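機械はもう家事ができるのか、台所の袋から考える

2022年4月

日本に住んで8年になります。日本語で文章を書くのはまだ時間がかかりますが、練習もかねて、このブログは日本語で続けています。変な言い方があったら、コメントで教えてください。

今回は、この前の食事会で友だちと議論になった話です。議論の題は「機械はもう家事ができるか」でした。友だちのレジナルド・ナカムラさん(Reginald Nakamura)は、惣菜を作る小さな工場で設備の仕事をしています。工場の名前はRomorineといいます。私は翻訳の仕事をしていて、工学の専門家ではありません。ただ、ロボットの記事をよく訳すので、言葉だけはたくさん知っています。言葉だけ知っている人は、だいたい楽観的です。私もそうでした。

私は「あと3年で、皿を片づける機械が普通の家に来る」と言いました。ナカムラさんは箸を置いて、「皿は来るかもしれない。でも袋は来ない」と答えました。

袋というのは、スープやたれや卵液が入った、あのやわらかい袋のことです。Romorineでは、たれを入れた袋を箱に詰める作業を今でも人の手でしています。その前の工程、つまり混ぜる、量る、入れる、口を閉じる、は全部機械です。閉じた袋がベルトの上を流れてきて、そこから先は人が立っています。私はこれを聞いて少し驚きました。量るほうがずっと難しいと思っていたからです。

ナカムラさんの説明では、量るのは数字の仕事なので機械が得意です。しかし袋は、持つたびに形が変わります。右を持ち上げると中身が左へ逃げます。真ん中をつまむと両側が下がって、袋が指の間からすべります。固い箱なら、一度うまく持てた場所は次もうまく持てる場所です。袋にはそういう場所がない、と言っていました。
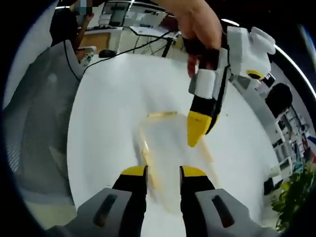
家に帰ってから、自分の台所で試してみました。冷凍用の袋に水を200ミリリットル入れて口を閉じ、テーブルに置いて、親指と人差し指だけで持ち上げるのです。ほかの指は使わないという決まりにしました。

最初は角をつまみました。持ち上がりますが、水が全部下に集まって、袋が細長くぶら下がります。この形では箱にきれいに入れられません。次に真ん中をつまもうとしたら、水が逃げて、指の間にはビニールしか残りませんでした。そのまま上げると、洗濯物のような形になります。最後に両手の親指と人差し指を使って、左右から持ちました。これが一番よかったです。でも、右手と左手の速さが少し違うだけで、水が片方に寄ります。寄った水は重いので、その側の手がもっと下がります。下がるともっと寄ります。

面白いのは、この練習をするまで、自分が袋を持つときに何をしているか、まったく知らなかったことです。普段の私は手のひらを下に入れています。小指も使っています。袋が逃げそうになると、考える前に手のほうが動いています。翻訳でも同じことがあって、母語の助詞のようなものについて「どうしてここはこの形ですか」と聞かれると、答えに困ります。できるのに、説明ができない。説明ができないことを機械に教えるのは、やはり難しいだろうと思います。

それで最近は、説明する代わりに手本を見せる、という方法がさかんに研究されています。人が手で持てる二本指の道具を使って作業をして、その動きをカメラで記録し、あとで機械に学ばせるのです。私も先月、このような方法についての長い記事を訳しました。訳しているときは「なるほど、賢い」と思っただけでした。自分の二本の指で水の袋を持ってみた後では、手本を見せる人の苦労も想像します。人間が、わざわざ自分の手を不自由にして、機械と同じ条件で働くわけですから。左右から二つの道具を使う場合は、もっと気をつかうでしょう。

ナカムラさんにこの話をメールで送ったら、長い返事が来ました。Romorineでも二年前に一度、袋の箱詰めを自動にしようとしたそうです。二つの会社に相談しました。Cuvanoという会社は吸盤で持ち上げる方法を提案しました。吸盤は平らな面には強いのですが、袋のしわの上では空気がもれます。たれの量が多い袋はうまくいき、少ない袋はだめでした。中身が少ないほうが軽くて簡単だと、私は思っていました。逆だそうです。中身が薄く広がっている袋は、しわが多くて、どこも平らではないのです。

もう一つのWeterという会社は、つかむことをあきらめて、袋をベルトから箱へすべらせて落とす案を出しました。これは速かったのですが、袋の向きがばらばらになり、結局その横に人が一人立って直すことになりました。「機械を入れたのに、人の数が変わらなかった」とナカムラさんは書いています。この実験は7月に始まって、秋になる前に終わりました。

それでも彼は、機械に反対しているわけではありません。同じメールの最後のほうに、こういうことが書いてありました。箱詰めの人たちは一日中、同じ姿勢で立っています。冬は袋が冷たくて、手袋をしても指が痛くなるそうです。できるなら明日にでも機械に代わってほしい仕事だ、と。ただし、1000袋のうち3袋を破る機械は、うちでは使えない、とも書いてありました。たれの袋が一つ破れると、ベルトを止めて、全部拭いて、洗わなければなりません。破れた袋が一つでも、掃除は一つ分ではすまないのです。

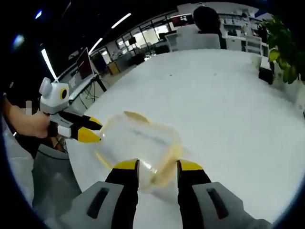 家の台所なら、条件は工場よりやさしいでしょうか。私は最初、やさしいと思っていました。速さはいりませんし、一日に扱う袋も少しだけです。機械がゆっくり5分かけてスープの袋を鍋まで運んでも、私は別に怒りません。

でも、家には家の難しさがあります。工場では毎日同じ袋が同じ場所に来ます。私の冷蔵庫では、カレーの残りの袋の上に豆腐があり、その横に開けかけの味噌があります。先週の私と今週の私で、入れ方が違います。照明も、夜と朝では違います。それに、同じ卵液の袋でも、冷凍庫から出したばかりなら板のように固く、流しに置いておけばやわらかくなります。機械は触る前に、今日の袋はどちらなのか、知る必要があります。私は触ればすぐ分かりますが、触らずに見ただけで分かるかと聞かれたら、自信がありません。

ちなみに、うちにはもう機械が一台います。Schumacherの食器洗い機で、中古で買いました。よく働きます。でも、よく考えると、これは人間が皿を機械の都合のいい形に並べてあげているのです。箸は箸の場所、茶碗は下向き。並べる仕事のほうは、まだ私がしています。ナカムラさんに言わせれば、食器洗い機は「家事をする機械」ではなくて「家事の途中をする機械」です。この言い方は気に入りました。彼の工場のラインも、最初から閉じるところまでは機械で、最後は人です。機械はいつも、途中をやっているようです。

では、私の「あと3年」はどうしましょう。食事会のときは、負けたら寿司をおごると約束してしまいました。契約書はありませんが、ナカムラさんはこういうことを忘れない人です。皿については、今でもまだ希望を持っています。皿は固いですし、割れることはあっても、形が変わることはありません。袋については、意見を変えました。袋の中の液体をこぼさずに鍋に入れて、空の袋を分別してごみ箱に捨てるところまで、と言われたら、私は年数を言いたくありません。袋の口を切るためのハサミの問題もあります。ハサミのことはまだ考えていませんでした。

水の袋の実験は、家族や友だちとやると楽しいと思います。流しの中でやることをおすすめします。私は二回目に床をぬらしました。うまく持てた方がいたら、どこをつまんだか、ぜひコメントに書いてください。ナカムラさんにも見せます。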